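Starnby notes, revised 27/02/2021

## Setting a small dish on a display stand

These steps cover one shallow round dish on a marble-print sheet, using either a wire stand or a clear acrylic one.

### 1. Lay the sheet

Spread the sheet over the work surface and smooth it outward from the center. Glossy plastic shows every wrinkle as a streak of glare, so press the ripples toward the nearest edge. A diagonal lay is fine if the stand and dish both fit on the printed area.

### 2. Seat the dish in the wire stand

Open the stand until the rectangular loop is upright. Lower the dish front edge first, then let the back edge come to rest against the loop. The dish should tilt slightly forward, with any center motif the right way up. 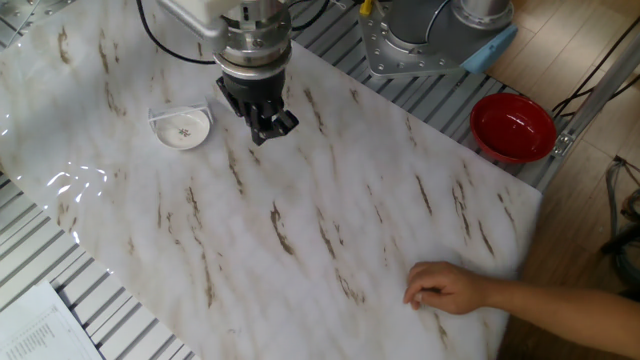
Laurier Turcotte: On thin wire I bend the loop back 2 mm before loading. Otherwise a heavier saucer creeps forward overnight.

That works for steel wire. Do not bend coated wire – the coating cracks at the corner.

### 3. Change to the acrylic stand

1. Lift the dish straight up and set it flat on the sheet.
2. Move the wire stand off the sheet.
3. Empty the dish if it holds beads or other small pieces.
4. Place the acrylic stand beside the dish, legs down.
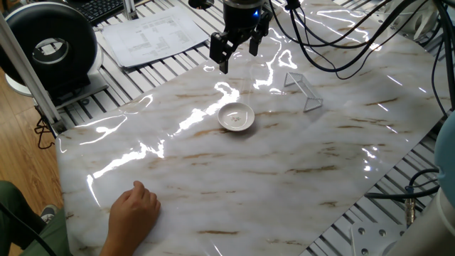
Wipe the top plate with a dry cloth and check that both legs touch the sheet. If the plate rocks, turn the stand a quarter turn and test again. Center the dish on the plate – rim clear on all sides – and release it slowly.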